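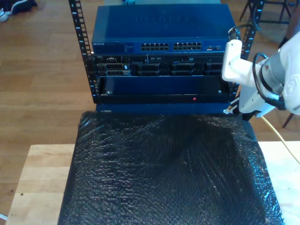
Does a Dearer Colander Drain Any Better? A Comparison of Three Kitchen Strainers

1. Why we did it

Our module asked for a test of an everyday household product, and most of the good ones had gone by the time our group chose. The kettle people were very pleased with themselves. We got colanders.

We bought three. The Brustatell is a deep steel bowl on a ring foot. The Otgate is plastic and folds flat, which is its whole personality. The Girard is enamelled, has two small handles and cost more than the other two put together. The question was whether the extra money buys anything you could notice while holding a pan of boiling water over a sink.

2. Method

Each colander was given 437 g of cooked pasta, that being what one bag came to after a member of the group had been at it. We poured 1000 ml of water over the top from a jug held at the same height, then waited 30 seconds and weighed what had collected in the tray underneath. We repeated this with rice, and then with tinned chickpeas, using the same water and the same wait.

The scales were a Dukance flat set borrowed from the shared kitchen. They read to the nearest gram and switch themselves off if you hesitate, so several runs had to be done again. We have left these out of the results and would like to leave them out of our memories.

3. Results

With pasta there was very little in it. All three let nearly all the water through well inside the time, and the order changed from one run to the next.

Rice was another matter. The Brustatell has small holes all the way up the sides and lost only a few grains. The Otgate has slots, and a slot is more or less the shape of a grain of rice. The Girard held on to its rice but also to a fair amount of water, as the holes stop well short of the rim and the base is nearly flat.

Chickpeas behaved impeccably in everything and taught us nothing.
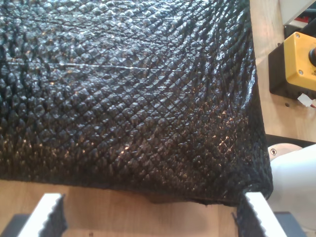 We also scored each one for handling. The Girard's handles got too hot to hold without a cloth -- a strange choice for something whose job is hot water. The Otgate stayed cool but folded itself up twice under a full load, once over the tray and once not. The Brustatell slid a little on a wet draining board and otherwise gave no trouble.

4. Problems

We only had one of each, so a bad one would have looked like a bad design. The pouring was done by hand, and by the end of Sunday the hand was tired. The report was also meant to be under 2498 words, a limit we never came close to troubling.

5. What we would buy

The Brustatell, for most kitchens. The Otgate is fine if you have no cupboard space and don't eat rice. The Girard looks lovely on a shelf and two of us still want it.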